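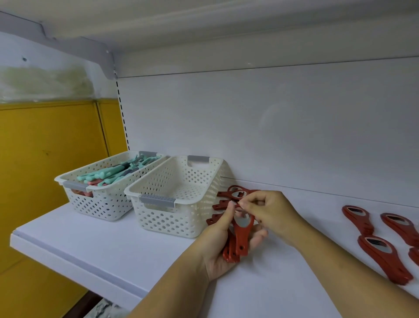 Gifty Akpalu thinks we should stop sorting by color altogether. Her note in the margin of last week's page says the learner will just latch on to "red goes here, green goes there" and never look at the shape of anything, and then the first time somebody hands it a green bottle opener we'll all look silly. She wants mixed trays from now on, every run.

I'm half with her. The trouble is that the mixed trays were a mess when we tried them in May, and the Surkport batch still has holes in it from all the runs we threw out. So my plan for now is to keep the one-kind-per-basket task going until we reach the number we promised, then do a mixed set on top and see whether it helps. Gifty, if you're reading this, yes, I'll write it up as your idea!

Where things stand: 1,499 runs in the Gendcombe folder as of this afternoon (one short, I know, I know — I had to go move the car). The last 20 are all bottle openers. I like the openers a lot as a task. You get a fistful of them in one hand and have to peel off the top one with the other, and they're flat enough to stick together in the stack, so there's plenty of fingertip work. The long-handled tools are easier to grab but they tangle in the basket, and I spent more time untangling than recording.

Things that went wrong today. I kept starting with my hands already on the stack, and Wusau (the trimming script, for anyone new) wants a couple of seconds of hands away from the shelf or it can't find the start. It tossed 10 runs before I noticed. I've put a strip of tape on my own notebook that says HANDS BACK and so far it's working. Also, I talk to myself while I sort and it's all on the audio. Sorry to whoever labels these. Please mute it.

Labels: Tetteh still has only "pick" and "place," and what I do with the stack is neither one. I've been typing "separate" in the comment field so we can search for it later. If someone has a better word, say so before I do another few hundred of them. Dropped openers I'm keeping in, as long as I pick the thing up again and finish. A run where I drop one and give up gets deleted.

Oh, and speed. I watched a few of the morning runs back and I was going way too fast, like somebody who wants lunch. The afternoon ones are better. I'd still toss 2 of them, where my left thumb hides the top opener the whole way through.

Tomorrow: finish the openers, swap which basket is the empty one, and ask Gifty how mixed she means by mixed.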